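**Counting a used puzzle before you start: yes or no?**

**edgesfirst**
April 27, 2020

Bought a used 3,000-piece Kaewmanee harbor puzzle from a seller in Bellport who wrote "complete, I think" on the lid. My spouse says we should count before starting. I say counting 3,000 pieces of cardboard is what people do when they have given up on joy. We would like strangers to settle it.

**lid_hider**

Count. Takes an evening. You have evenings, I assume.

**tabloid_sky**

Don't count. First, you'll get it wrong. Second, if you get it right you'll know you're missing one, and then you'll have three weeks with that knowledge instead of three weeks of hope.

**lid_hider**

Three weeks of hope followed by a hole in a sailboat.

**tabloid_sky**

Yes, and by then I've had the three weeks.

**mrs_knobs_and_holes**

Before anybody counts anything: 3,000 on the box doesn't always mean 3,000 in the box. Puzzles are cut on a grid, and the grid doesn't care about round numbers. Multiply the pieces along the top edge by the pieces down the side. I own a "1000" that is 38 by 27, so 1,026. If you count first and don't know the grid, all you have is a number and a bad mood.

So do the edge, multiply, then count what's left. It's the only order that makes sense.

**edgesfirst**

My username has been vindicated and my spouse has left the room.

**pourandpray**

Weigh it! Kitchen scale, weigh 100 pieces, weigh the whole lot, do the division. Ten minutes.

**mrs_knobs_and_holes**

That tells you whether you have most of a puzzle. It won't find one missing piece unless your scale is a lot better than mine, and mine thinks an egg weighs nothing until you press on it.

**pourandpray**

Knowing I have most of a puzzle is all I ask.

**edgesfirst**

Update. We counted. Edge is done as well, and the grid comes out at exactly 3,000, so no help there. Our count is 2,974.

**tabloid_sky**

Told you. How's the joy?

**lid_hider**

That's 26 short, which is too many to be lost under a couch. Either somebody's bag spilled or you miscounted. Did you use piles?

**edgesfirst**

Piles of a hundred, on cookie sheets. There may have been wine. There was a dispute over whether one pile had been counted or was waiting to be.

**lid_hider**

Count again in piles of 25, and write it down as you go. Piles of a hundred are how you get a number like that. I'd bet on one short pile and a lone straggler stuck in the box flap. Check the flaps. Check inside the bag too, because static holds on to the thin ones.

**birnside_annex**

I got a Makerthorpe castle out of the Birnside library swap shelf before everything shut in February (our branch closed early for the roof). Didn't count. Finished with 2 missing, both in the middle of the moat. I colored in the backs of some cereal box and nobody who has visited has noticed. Nobody has visited.

**pourandpray**

Cereal box is the correct thickness for a Makerthorpe. For Kaewmanee you need the back of a legal pad.

**mrs_knobs_and_holes**

Please don't put cereal in a swap puzzle. Write MISSING 2 on the lid and let the next person decide.

**birnside_annex**

The next person is getting a very nice moat.

**edgesfirst**

Second count, piles of 25, written down, no wine. 3,000. One pile of 25 had been swept back in with the sky, and the last piece was in the flap, as foretold. Thank you, lid_hider. My spouse is being very gracious and won't stop humming.

New problem. We sorted out the night sky and it is 469 pieces of the same dark blue. What do you sort dark pieces on? The table is brown and my eyes are not young.

**lid_hider**

White. A pillowcase over a board, or the inside of a shirt box. You need the contrast to see the shapes.

**quietcorner**

I go the other way and use black. White glares under a lamp, and after an hour every piece looks like a hole in a bedsheet. On black, dark blue finally looks blue, and you can start telling the greenish ones from the purplish ones. For sky I care more about color than shape. The drawback is that black cloth will not stay flat for anyone. I've ironed it, taped it and spoken to it. You smooth one end and the other end bunches up.

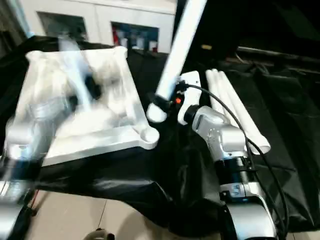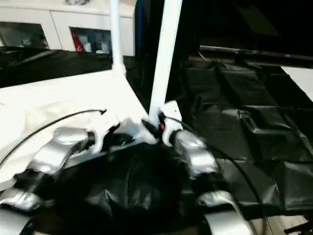

**lid_hider**

Color is fine for the first hundred pieces. After that the sky is all one color whatever you put under it, and you're back to sorting by knobs like the rest of us. White board, two-knob pieces in rows, lamp off to the side so it doesn't glare.

**tabloid_sky**

Or leave the sky for last and see how you feel about skies by then.

**edgesfirst**

We're doing half on a pillowcase and half on a black T-shirt. We are not currently discussing which half is going faster.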